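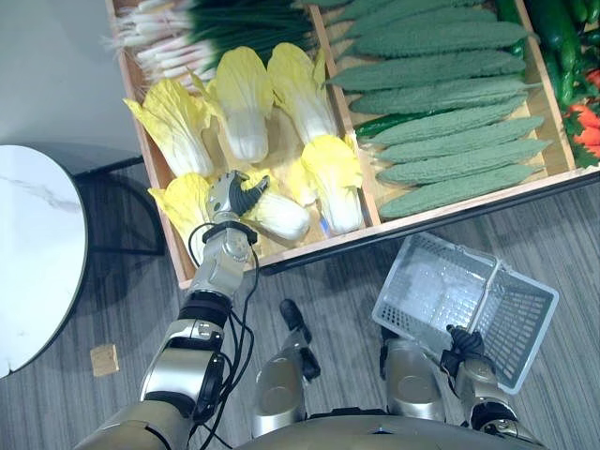 Keeping Radu running – notes, 19 min slot, leave 5 for questions

Opening
Say hi, thank Usside people for the room. Tianyou did most of the fixing I'm about to take credit for – say that early, not at the end when everyone's packing up.
One robot, one grocery cell, Ernley back room. Talk is upkeep only. No learning stuff. If someone asks about policies, point at Tudor Bucur, he's on after lunch.

Slide 2 – start of shift
Power on arms first, hands second. Other way round and the hand controller drops off the bus, you restart teh lot.
Let it sit in home pose before anyone touches the enable. Listen. Grinding at the shoulder = stop, go get Tianyou.
Open and close every finger, both hands. Watch the thumb. Thumb is always the one that lags.
Crate against the marks, table where it was yesterday. People nudge the crate with a foot and don't notice. Then all the reaches come out short and somebody spends the morning blaming calibration.
(ask room: who has floor marks? who has floor marks anybody respects?) 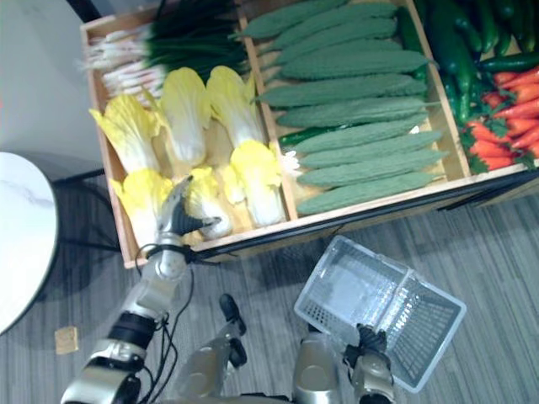

Slide 3 – cables
Cables were our number one fault all spring. More than motors, more than software. Connector at the wrist works itself out a little each day, hand starts reporting junk, then goes limp halfway through a pick. What matters is how much slack you leave. Look at the reaching arm, the one over the cabbages – black cable, loops round the forearm, then on down the arm. Too tight and it pulls the plug when the wrist turns. Too loose and it catches on a divider. We set slack at full reach with the wrist rolled all the way in, then tie. Never at home pose. I did it at home pose for a month, cost me two connectors.
Basket arm gets less trouble, it mostly holds still. Check it anyway.
Ties: soft ones. Hard zip ties cut into the jacket. Pass the chewed cable round here, get it BACK this time.

Slide 4 – fingers and covers
Screws at the finger joints. Small, they back out. Paint-pen line across head and bracket, then you can see at a glance if one has moved. Torque driver, lowest setting, thread lock, the weak kind.
Fingertips wear smooth. Smooth tip = dropped peppers. Swap when shiny, don't wait for the drop.
Fabric cover – seam toward the back of the hand, pull it down evenly or it bunches at the knuckle and the finger won't close all the way. Looks exactly like a motor fault. Fooled us twice.
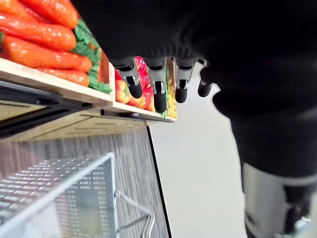 Lint too. Tape roller before the cover goes back on, and check nothing's been folded in under the edge.
Spare covers live in the Drirolel drawer with the fingertips. If you take the last one write it on the sheet. Please.

Slide 5 – the 60 hour service
Every 60 hours on the arm counter, not calendar. Takes Tianyou almost 6 hours, takes me a whole day, so book the day.
Order: photos of cable routing before you undo anything. Battery out. Covers off. Joint rings, wipe and check for play. Wrist screws. Connectors out, look at the pins, back in till they click. Refit, rezero, slow pass with nothing in the hands.
Then a slow pass with the basket. The basket changes the load on the wrist and you find out whether your zero was any good.
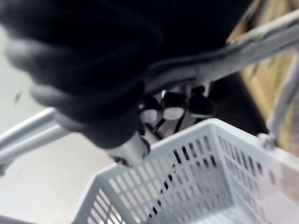
Handle grips next. If the fingers close off center the basket twists, and the operator compensates without realizing, and a week later you have a wrist running warm. Regrip test: close, lift, set down, open. Same spot each time or redo the zero.
Log it straight away, paper is fine. Hours, what you swapped, initials. Ours had a hole in May and we still don't know who changed the left thumb.

Slide 6 – things I'd do different
Two full sets of wrist cables from day one.
Label both ends. BOTH.
Estop where the person standing next to the robot can reach it, ours was by the door untill I moved it.
Same driver set stays in the cell, doesn't get lent out.

If running short skip slide 6, go to questions. Checklist printouts are by the coffee, say that before they clap.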